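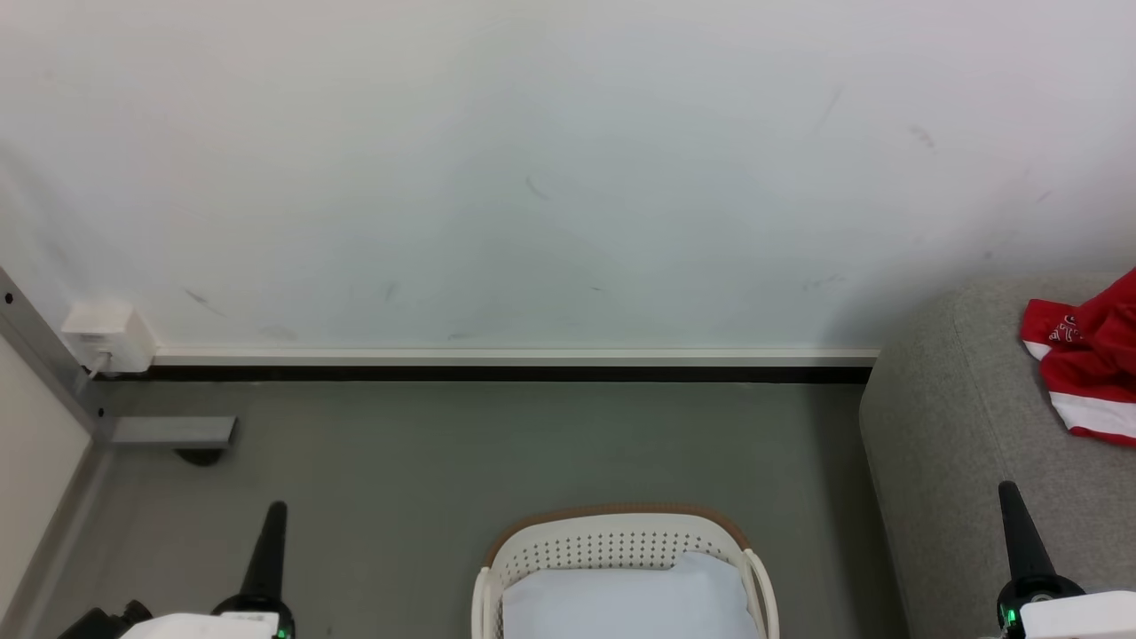
Clivix two-arm unit with a laundry basket between its grippers, seen from the robot's head camera.

Home | About | Newsroom | Products | Support | Contact

Balogun Moves Clivix Laundry Handling Units Into Regular Service at Drernitberg Residence

DRULTISDALE – Balogun, an operator of furnished staff and student residences, has placed two Clivix mobile units into regular service at its Drernitberg property. The units pick up garments and linens from shared rooms, place them in baskets, and move the baskets to the laundry room on the same floor. Regular service began in March after a trial of 20 weeks.

The Drernitberg residence processes around 570 items on a normal weekday. Before the trial, housekeeping attendants collected these items by hand at the start of each shift, carried them to the laundry room, sorted them, and returned the finished loads in the afternoon. Collection and return took up a larger share of attendant hours than washing, drying, and folding combined, according to Balogun's time records for the property.

Under the new arrangement, the units handle collection from shared lounges and hallways and the return of baskets to a staging shelf on each floor. Attendants continue to sort, treat stains, load machines, fold, and inspect. Private rooms are outside the scope of the deployment and will continue to be serviced by attendants only.

How the work is divided

Each unit has two arms, each ending in a gripper with tapered fingers. A green indicator light at the base of the finger shows that the gripper is powered and ready to accept a command. A camera in the head gives the unit its view of the work area, including furniture, the basket, and the grippers themselves. The same view is available to the attendant on a tablet during a pick.

The typical task starts with a garment left on a sofa or chair. The unit stops in front of the furniture, locates the item, closes one gripper on it, lifts, and lowers it into the basket. Items that cannot be lifted on the second attempt are left in place and added to a list on the attendant's tablet. Items under cushions, items tangled with a bag or power cord, and anything the software does not classify as cloth go directly to the list without an attempt.

Baskets are standard plastic models already used at the property. Balogun asked that no special containers be required, and Clivix revised its handle-grasping routine during the trial to meet that request. The revision covers baskets with a curved handle that rests over the opening, which in early runs was sometimes pushed down into the load.

"The first version of the routine treated the handle as part of the contents," said Aminu Ezeani, deployment manager at Clivix. "We changed the order of operations. The handle is located first, then the opening, then the item. It adds a few seconds per basket and we consider that acceptable."

Effect on attendants

Six attendants work at the Drernitberg residence. All six remain in their positions, and hourly rates and scheduled hours have not been reduced. The content of the shift has changed in several respects.

The morning collection round has been replaced by a check of the tablet list, followed by a shorter walk to pick up items the units have left. Attendants then begin sorting from the baskets already in the laundry room. Carrying full baskets along the hallways, previously a routine part of each shift, is now limited to private rooms and to periods when a unit is out of service.

Two new duties have been added. One attendant per shift is assigned to supervise the units, clear stops, and release a unit after a fault. The supervising attendant also reviews items placed in a basket by mistake. During the trial these were mostly throws and small blankets belonging to the furniture. Residents' property collected in error is tagged and returned to the front desk.

Attendants reported during the trial that the supervising role interrupted other tasks more often than planned. In response, Balogun changed the alert settings so that a stop in an unoccupied lounge no longer triggers an immediate call. The alert is held until the attendant completes the current machine load. Stops in hallways still trigger an immediate call, as a stationary unit can restrict the passage of carts.

Training consists of a half-day session in the laundry room and a supervised shift. The session covers starting and stopping a unit, releasing a gripper by hand, moving a unit with the power off, and reading the pick list. Clivix staff conducted the first sessions. Later sessions will be led by attendants who have completed the training, with paid preparation time.

Operating limits

The units operate on smooth, level floors. Carpeted lounges at the property are excluded until wheel testing is complete. Furniture feet, floor brackets, and low cables are treated as obstacles, and the unit keeps a fixed clearance from them even when this puts an item out of reach. Walls and baseboards are mapped during installation, and the map must be updated when a sofa or shelf is moved. Attendants can mark a change from the tablet, after which the unit travels at reduced speed in that room until a new map is stored.

Wet items are not collected. Gripper force is set for dry clothing and light linens, and comforters and heavy bedding remain a manual task. The units do not operate between 10 p.m. and 7 a.m.

Video from the head camera is used for navigation and picking. Under the terms agreed for the property, it is not used to assess the performance of attendants. Notices are posted at the entrance to each lounge in which a unit operates.

Next steps

Balogun will review the deployment with attendants at the regular Thursday staff meeting for the remainder of the contract period. Items scheduled for review include the rate of missed picks, the number of calls to the supervising attendant, and the placement of staging shelves, which several attendants have asked to have lowered.

A decision on additional properties has not been made. Clivix is preparing a software update that will allow a unit to hold a basket steady with one gripper while placing an item with the other. The update will be tested at the company's Drultisdale site before installation at Drernitberg.

About Balogun

Balogun operates furnished residences for employers and colleges and provides housekeeping, laundry, and maintenance services at its properties.

About Clivix

Clivix, based in Drultisdale, develops mobile two-arm units and supporting software for indoor service work.

Media contact: Aminu Ezeani, Clivix, Drultisdale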